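Gondport im Test: Geldwäscheprüfung für Leute, die kein Geld waschen

Wer als kleiner Güterhändler schon einmal eine Ausweiskopie in einen Leitz-Ordner geheftet und sich dabei wie ein Hilfsbeamter gefühlt hat, gehört zur Zielgruppe von Gondport. Die Software verspricht, die Sorgfaltspflichten nach dem Geldwäschegesetz »ohne juristische Vorkenntnisse« zu erledigen. Ich handle mit gebrauchten Landmaschinen und habe keine juristischen Vorkenntnisse. Besser kann ein Testkandidat kaum geeignet sein.

Ich nutze das Programm seit August im normalen Betrieb, vorher hatte ich die Konkurrenz von Nultia, von der ich mich nach einer Preiserhöhung in aller Stille getrennt habe. Bezahlt habe ich selbst. Der kleinste Tarif kostet 30 Euro im Monat und erlaubt 50 Prüfungen. Mehr als die Hälfte davon verfällt bei mir, übertragen lässt sich nichts. Im Kleingedruckten heißt das »monatliche Frische«.

Die Einrichtung

Man legt ein Firmenprofil an und beantwortet einen Fragebogen zur eigenen Risikolage. Haben Sie Kunden in Hochrisikostaaten? Nehmen Sie Bargeld an? Handeln Sie mit Kunstgegenständen? Bei der letzten Frage habe ich kurz an einen Ladewagen gedacht, der seit Jahren auf dem Hof steht und inzwischen etwas Skulpturales hat, und dann doch Nein angekreuzt.

Am Ende spuckt Gondport eine Risikoanalyse aus. Meine hatte 411 Absätze, und in einem davon wurde mir geraten, beim Verkauf von Yachten besonders wachsam zu sein. Löschen kann man solche Bausteine, allerdings nur einzeln, und jedes Mal will das Programm eine Begründung. »Keine Yachten« wird akzeptiert. »Siehe oben« auch, habe ich festgestellt.

Der Alltag

Die eigentliche Prüfung geht flott. Name, Geburtsdatum, Anschrift, Ausweis hochladen, fertig. Das Programm gleicht die Angaben mit Sanktionslisten und einem Verzeichnis politisch exponierter Personen ab, das es von einem Anbieter namens Okeke zukauft. Grün heißt kein Treffer, Gelb heißt ansehen, Rot hatte ich noch nie und möchte es auch so halten.

Gelb hatte ich dafür reichlich. Ein Stammkunde, der seit Jahren Kreiselmäher bei mir kauft und in seinem Leben kein höheres Amt innehatte als das des zweiten Vorsitzenden im Schützenverein, wurde mir als möglicher stellvertretender Minister gemeldet. Gleicher Nachname, anderer Kontinent. Solche Fehlalarme muss man von Hand wegklicken, und zwar bei jeder neuen Prüfung wieder, denn Gondport merkt sich die Entscheidung nicht. Der Kunde lässt sich inzwischen mit »Herr Minister« anreden.

Bei Firmen wird es zäher. Den wirtschaftlich Berechtigten soll das Programm aus dem Register ziehen, und bei einer schlichten GmbH klappt das auch. Kaum sitzt eine Holding dazwischen, malt es ein Diagramm mit Pfeilen, das sich bei drei Gesellschaften gerade noch lesen lässt. Bei fünf habe ich es ausgedruckt und quer gehalten. Geholfen hat es nicht.

Ordentlich gelöst ist die Ablage. Jede Prüfung landet mit Zeitstempel in einer Akte, die Aufbewahrungsfrist läuft automatisch mit, und der Export für eine Kontrolle der Aufsichtsbehörde ist eine einzige PDF-Datei. Bei Nultia waren es Zip-Archive in Zip-Archiven. 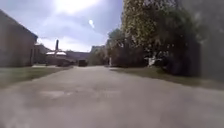 Der Kundendienst

Zweimal habe ich den Support gebraucht. Beim ersten Mal antwortete ein Textbaustein, der mich zu meinem Interesse an Compliance beglückwünschte. Beim zweiten Mal rief ein Liviu Ilie zurück, der sich das Holding-Diagramm geduldig erklären ließ, hörbar seufzte und sagte, das sei bekannt. Ein Umbau sei geplant. Wann, wusste er nicht, aber er klang wie jemand, der es auch gern gewusst hätte.

Kein gutes Wort habe ich für die Schulungen. Das Gesetz will, dass Mitarbeiter unterwiesen werden, und Gondport liefert dafür Videos, in denen ein Mann im Rollkragen durch die erfundene Stadt Vustodcombe spaziert und Juwelieren ins Gewissen redet. Es gibt ein Abschlusszertifikat mit Goldrand. Meine beiden Leute in der Werkstatt haben es bekommen, einer davon lief währenddessen nachweislich mit dem Hochdruckreiniger über den Hof. Man muss den Film nur starten.

Lästig ist auch die Oberfläche auf dem Telefon. Die Ausweiskamera stellt erst scharf, wenn man das Gerät so weit weghält, dass man den Auslöser nicht mehr erreicht. Ich fotografiere jetzt mit der normalen Kamera und lade das Bild am Schreibtisch hoch — umständlich, aber lesbar.

Lohnt sich das?

Für Betriebe mit überschaubarer Kundschaft und wenig Schachtelfirmen: ja, mit Murren. Wer im Jahr an die 1.000 Prüfungen hat, sollte vorher den großen Tarif durchrechnen und sich die Sache mit den Fehlalarmen zeigen lassen. Und wer hauptsächlich an Beteiligungsgesellschaften verkauft, hat vermutlich ohnehin einen Anwalt und liest keine Testberichte von Landmaschinenhändlern.

Dass mein Geschäft dadurch sicherer geworden wäre, kann ich nicht behaupten. Die Akten sind ordentlicher, und der Leitz-Ordner ist jetzt für Lieferscheine da.

Plus: schnelle Prüfung, saubere Akten, Export in einem Stück
Minus: Fehlalarme ohne Gedächtnis, Diagramme, Rollkragen
Note: 2,8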